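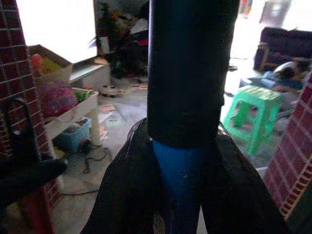
Robot Software II
Unit 6: Perception for Mobile Manipulation in Homes
Course notes, Liliana Lombardi
Gremville, October term

Reading before lab: Chapter 4 of the course pack, sections on time stamps and frames. Bring your Toivonen workspace already built. The lab machines are slow to compile and you will lose half the session otherwise.

6.1 What this unit covers

Unit 5 ended with a planner that takes a clean map and returns a path for the base and a trajectory for the arms. In this unit we look at what has to happen before the planner can be called. A house gives you bright windows, dark furniture, cables on the floor, narrow openings between pillars, and people who sit or lie wherever they like. The planner knows none of that unless the perception code puts it in the map.

We use three camera streams: one at the head and one at each wrist. They share a clock but not a viewpoint, and they fail in different ways.

6.2 Head camera and wrist camera

The head camera sees the room. Use it for base motion, for finding doorways, and for deciding which object to go to next. Its pose comes from the base odometry plus the neck joints, so any error in odometry goes straight into the map.

The wrist camera sees what is between the fingers and whatever is behind that. Use it for the last part of a reach and for checking a grasp. A held object can cover the middle of the image from top to bottom. If your detector was trained on open views, it will either miss the held object completely or report it as part of the background. Mask the fingers using the known gripper geometry first, then run the held-object segmenter, and only then the scene detector on what remains.

Do not write wrist detections into the room map while an object is held. A tall object near the lens reads as a wall when depth is bad.

6.3 Exposure

Auto exposure averages over the image. With a bright window or open doorway in view, the average is pulled up, the camera shortens the exposure, and the near side of the room goes dark. With a dark object filling the view, the opposite happens and the far side washes out to white.

Washed-out regions must be marked unknown. In the Zateck driver the flag is sat_mask, and it is off by default. Turn it on in your launch file. A surprising number of lab reports last year had the robot planning through the brightest part of the room with full confidence, since no obstacle had been found in it.

6.4 Motion blur

Blur has two sources here: turning the head and turning the base. Arm motion blurs the arms in the head view, which matters less because we know where the arms are from the joint encoders.

Each image gets a sharpness score from the variance of the Laplacian, computed on the lower half only. The upper half often holds glare, and glare has no edges, so it drags the score down even when the camera is still. Frames with a score below 52 are labeled blurred. The label travels with the frame and the consumer decides what to do with it.

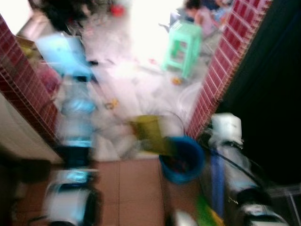
Should a blurred frame be thrown away?
Keep it for coarse tasks and leave it out of fine ones. Large shapes such as a doorway or a person can still be usable in a blurred frame, and the safety monitor should always receive it. The grasp planner and the map updater should skip it and wait for the next sharp one. If no sharp frame arrives within 400 ms, stop the base and ask for a fresh look.

6.5 Time stamps

Stamp images at the middle of the exposure. The driver stamps at arrival, so you have to subtract the transfer delay and half the exposure time yourself. When you look up the camera pose, interpolate between the two nearest joint states. Taking the latest joint state is the most common bug in this course. It looks fine with the robot parked and puts objects in the wrong place as soon as the head turns.

6.6 People

Anything classified as a person goes in a separate layer. Rules for that layer:

- It is never cleared by a single frame without a detection.
- It decays only over regions that are visible, sharp and not saturated.
- Partial detections count. A head or an arm behind a pillar is a person.
- The posture is not used. Standing, sitting and lying all get the same margin.

Most public person detectors are weaker on people lying down or partly hidden, so lower the score threshold for this class and accept the false alarms.

6.7 Low obstacles

Cables, paper and small toys are below the height where depth is reliable. We use a floor segmenter and treat everything that is not floor as blocked for the wheels. Tile joints and changes in floor color will trigger it. Tune it on your own recordings from the Rurkunside set, and leave the demo clips alone, as those are used for grading.

6.8 Lab task

Work in groups of 2. Write a node that subscribes to all three streams and publishes the room map at 10 Hz. It must:

1. attach the sharpness label and saturation mask to each frame
2. correct the time stamps
3. suppress wrist updates while the gripper is closed on an object
4. keep the person layer according to 6.6

Hand in the node, its parameter file, and one page on a case where your map was wrong. Include the log time so I can replay it. Reports without a failure case will be returned.

Next unit: planning with unknown space, and when to look again before moving.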